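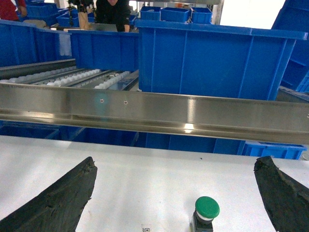
**Club d'électronique Olivares — carnet technique de Santino Herrera**

Le fichier d'inventaire du club contient 2 114 lignes. Jusqu'au mois d'avril, l'état de chaque article y était indiqué par la couleur de fond de la cellule : vert pour disponible, rouge pour épuisé, orange pour commandé. J'ai une deutéranomalie moyenne, diagnostiquée à l'adolescence, et je me trompais régulièrement entre le vert et l'orange. J'ai donc refait le codage. Je consigne ici la méthode, qui vaut pour à peu près n'importe quel tableau partagé.

## Teinte et luminance

Dans la deutéranomalie, la sensibilité spectrale des cônes M est décalée vers celle des cônes L. La différence entre les deux signaux diminue et l'axe rouge-vert se comprime. La luminance, elle, reste assez bien perçue. Dans la protanomalie, ce sont les cônes L qui sont décalés, et les rouges paraissent en plus assombris. Un codage prévu pour le premier cas peut donc échouer dans le second, ce que j'avais négligé dans ma première version.

Pour comparer deux couleurs d'écran, je calcule la luminance relative à partir des composantes sRVB linéarisées, pondérées par 0,2126 (rouge), 0,7152 (vert) et 0,0722 (bleu). Le rapport de contraste s'obtient en ajoutant 0,05 à chaque luminance avant de diviser la plus grande par la plus petite. Sur fond blanc, le rouge pur donne 4,0 et le vert pur 1,4. Entre les deux, le rapport est de 2,9.

Les teintes de notre fichier étaient loin des primaires pures. Quelqu'un avait choisi des pastels pour que le texte noir reste lisible, et le vert pâle et l'orange pâle avaient presque la même luminance. Le rapport entre les deux ne dépassait pas 1,1.

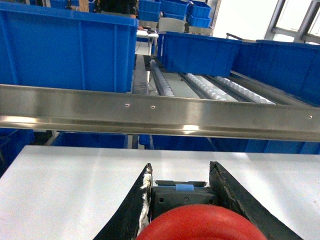
*Rouge vif sur surface blanche.*

## Ce qui a été modifié

La couleur est devenue redondante. L'information est portée par une colonne texte d'un seul caractère, et la mise en forme conditionnelle en dépend :

- `D` : disponible, fond blanc
- `C` : commandé, fond bleu clair
- `E` : épuisé, fond gris foncé, texte blanc
- `?` : état inconnu, bordure noire

La conversion a pris plus de temps que prévu. Un tableur trie par couleur de cellule mais ne renvoie pas cette couleur dans une formule ordinaire ; j'ai dû passer par une petite macro qui lit le code du fond et écrit la lettre. La macro a trouvé 18 teintes différentes là où la légende en annonçait trois. Cinq verts, quatre orangés, plusieurs rouges, et même un mauve sur toute la série des connecteurs Nollach, que je n'ai pas su interpréter. Après regroupement, 1 079 lignes étaient classées sans ambiguïté. Les autres étaient sans fond, ou d'une couleur intermédiaire, et je les ai passées en `?` en attendant une vérification dans les tiroirs.

Un effet secondaire utile : le fichier s'exporte maintenant en CSV sans perte. L'ancien ne survivait pas à l'export, et la copie déposée chez Hotisard n'avait jamais contenu le moindre état de stock.

## Simulation

J'ai contrôlé la palette avec un simulateur de dichromatisme, en protan et en deutan, puis en niveaux de gris. Le dernier test est le plus sévère et le plus rapide à faire : une impression noir et blanc suffit. Les simulateurs appliquent une transformation moyenne et supposent un écran étalonné, et leur résultat reste une approximation. Pour ma part, l'image simulée et l'original ne sont pas identiques, alors qu'elles devraient l'être si le modèle décrivait exactement ma vision — le mien est un trichromatisme anormal et le simulateur coupe complètement un canal.

## Résistances

Reste le code des anneaux, que je ne peux pas modifier. Sur les Ameck à corps bleu, je confonds le brun et le rouge, et le violet ne ressort presque pas. Je mesure systématiquement à l'ohmmètre avant rangement, et j'écris la valeur sur le sachet. Sous une lampe à bon indice de rendu des couleurs, l'écart s'améliore un peu, pas assez pour s'y fier.

Il reste 12 tiroirs dont l'étiquette porte encore une gommette de couleur sans texte. Je les reprends dans l'ordre de l'armoire, en commençant par les condensateurs.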